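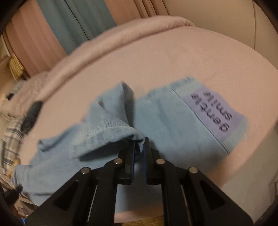

Recording cloth-handling demonstrations with a hand-held gripper

Contents
1. Scope
2. Before you start
3. Set up the work surface
4. Calibrate the jaws
5. Record the mapping pass
6. Record demonstrations
7. Vary the examples
8. Check and label
9. Common faults

1. Scope

This page covers the collection of demonstrations for the garment tasks in the Irine set: pick a corner, lift, fold, lay flat. It assumes the two-jaw hand-held gripper with the wide-angle camera mounted behind the jaws. Rigid objects are covered on a separate page, and the settings given there should not be copied over. Cloth needs a slower close and a longer hold.

A demonstration is one continuous recording of one task, from open jaws clear of the cloth to open jaws clear of the cloth. A session is 100 demonstrations of the same task at one site. A session may be split across a day, but the mapping pass in section 5 has to be repeated after every break in which anything in the room was moved.

2. Before you start

You need:

Gripper with camera, charged
Spare battery
Memory card, formatted in the camera and not on a computer
Calibration board, flat and clean
Garments from the task list, at least 9 per session
Session sheet
Lint roller

Wipe the lens with a dry cloth. Check the jaw pads for lint and loose threads and clean them with the roller. A thread caught in the pad changes how thin fabric seats, and it shows up later as a run of slips at the same jaw width.

Slide both jaws through their full travel by hand. The motion should be even on both rails. If one side drags, stop and clean the rail. Do not oil it. Oil travels to the pads and then to the garment.

Turn off automatic exposure and automatic white balance. Set exposure with the gripper held at working height over the palest garment you plan to use. Pale denim, white cotton and light knits lose their weave and seam detail if exposure is set on a dark item first. The policy uses seams and hems to find grasp points, so blown-out fabric makes poor training data even when the motion is good.

3. Set up the work surface

Beds, sofas, ottomans, chair seats and tables are all acceptable. Soft and curved surfaces are wanted, as the first Irine sessions were almost all recorded on flat tables and the resulting policy pressed too hard when the surface gave way under it.

Leave the room as it is. Curtains, baskets, bedding and everyday clutter may stay in view. Remove only these:

Mirrors facing the camera
Screens that are switched on
Mail, photographs, or anything else carrying a private name, face or address
Pets

Printed labels and slogans on garments are fine. Do not cover them or turn them under. They will often appear upside down from the camera side, and this needs no correction in the file.

Light should come from more than one direction if possible. A single strong lamp behind the operator puts the shadow of the gripper on the grasp point at the moment of contact. Close the curtains if direct sun crosses the cloth, as the patch will move during a long session.

4. Calibrate the jaws

Jaw width is read from the video by tracking both jaws, so the readout has to be tied to known positions at the start of each session.

Hold the gripper level with nothing between the jaws. Start recording. Open fully and hold for a slow count of three. Close fully and hold for the same count. Repeat five times. Stop recording and mark the clip as CAL on the session sheet.

Play the clip back on the camera. Both jaws must be visible at every point of travel. If a sleeve or finger crosses either jaw, record it again.

The closed reading with fabric in the jaws will be wider than the empty reading. A doubled fold of denim can leave a clear gap between the pads. This is expected, and the processing script keeps it as a signal. Do not squeeze harder to bring the number down.

5. Record the mapping pass

The mapping pass gives the tracker enough fixed detail to work out where the gripper is in the room.

Lay the calibration board next to the work surface. Start recording. Move the gripper in a slow loop around the surface at working height, then a second loop about a forearm's length higher. Tilt down toward the surface and up toward the walls during each loop. Finish by holding still over the board.

Plain surfaces are hard to track. A single-color blanket that fills most of the view offers few fixed points, and the garment itself moves, so it cannot be relied on. Make sure that something with edges and texture remains visible beyond the surface during the work. A basket, a checked cloth or the pleats of a curtain will do if they hang still. Turn off fans and close windows.

6. Record demonstrations

6.1 Place the garment. Drop it from just above the surface and spread it only as far as the task sheet asks. For "pick a corner" it should lie partly rumpled. For "fold" it should lie mostly flat, with small creases left in.

6.2 Start clear. Hold the gripper above the cloth with the jaws open and the target corner in view. Wait one second.

6.3 Approach. Come down at a slant so that the lower edges of both jaws reach the cloth together. Keep the target between the jaws for the whole approach. If you miss the line, do not make a quick sideways correction. Back off and come in again within the same recording, up to two times. Recoveries of this kind are useful. After a third miss, discard.

6.4 Pinch. Close slowly until a small ridge of fabric gathers between the pads, then continue until it is held. On a folded corner, take both layers or one layer according to the task sheet, and write down which if the sheet leaves it open. Thick seams should sit inside the pads, clear of the tips.

6.5 Hold. Keep the jaws closed and the gripper still for half a second before lifting. The hold gives the model a clean boundary between grasp and lift. It is the step operators skip most often once they are tired.

6.6 Lift and move. Raise the fabric at an even speed. On a curved surface follow the curve; a straight pull across it drags the rest of the garment along. Watch that the lifted fabric does not hang over the lens.

6.7 Release. Lower until the cloth is supported, open fully, and move straight back. Wait one second with the jaws open, then stop recording.

Keep your free hand out of view from 6.2 to 6.7. Smoothing the cloth with the other hand is the single largest cause of rejected files, as the target robot for these tasks has one arm.

7. Vary the examples

Change one thing between demonstrations: the garment, its rotation, the starting corner, the operator's side of the surface, or the starting height. Change the garment at least every 9 demonstrations. Changing everything at once makes faults difficult to trace.

Within a session, aim for a mix of light and heavy fabric. Stiff fabric such as denim keeps its folds after release and makes clear examples for learning where a corner is. Thin jersey collapses and shows the model what happens when the pinch is too shallow. Both are needed.

For a new task, the minimum before a first training run is 300 accepted demonstrations from at least three rooms. Fewer rooms with more demonstrations does not substitute. Aitana Carretero compared the two in April on the corner-pick task, and the single-room policy failed on nearly every surface it had not seen, including one of the same color in different light.

8. Check and label

Copy the card before leaving the site. Run the Pludeo checker on the folder. It reports three values per file:

track – share of the recording in which the gripper position was recovered
jaws – share in which both jaws were found
gap – longest break in either

Files with a gap longer than half a second are moved to a hold folder. Do not delete them. A later version of the tracker may recover them, and Hughes already recovers some that Pludeo gives up on.

Then watch every tenth file at normal speed and enter the result on the sheet:

OK – task completed, hold visible, free hand out of view
RETRY – completed after one or two approaches
SLIP – fabric left the jaws before release
BAD – anything else

SLIP files are kept and labeled. They go into the grasp-outcome set and are left out of policy training. A slip labeled OK does more harm than a missing file, so mark doubtful cases SLIP.

The text label for each file names the task and the garment in plain words: "pick the near left corner of the jeans jacket". Do not describe color unless two garments are present and color tells them apart. Near and left are always given from the operator's side.

Uploads to Nirnel are picked up each Wednesday. Folders without a CAL clip and a mapping pass are sent back.

9. Common faults

Track value low across the whole session
The mapping pass was too fast or the surface filled the view. Repeat the pass with more tilt. If the files already exist, try reprocessing with the new pass, provided nothing in the room has moved.

Track value drops only during the lift
Cloth is covering too much of the lens. Lift at a steeper wrist angle.

Jaws lost at contact
Usually shadow. Dark pads over dark fabric can also do it. The colored inner edge of each pad has to be clean and unworn; replace the strip if it has peeled.

Jaw width jumps between two values
One jaw is being confused with a fold or a stripe in the fabric. Check the CAL clip first. If that is clean, flag the garment and leave it out of the next session.

Many slips on one garment
Check the pads for lint, then the depth of the pinch. If the fabric is coated or very smooth, note it on the sheet and continue. Do not change pads in the middle of a session.

Recording stops on its own
The camera has overheated or the card is full. Let it cool with the battery out, swap the card if needed, and record a new CAL clip before going on.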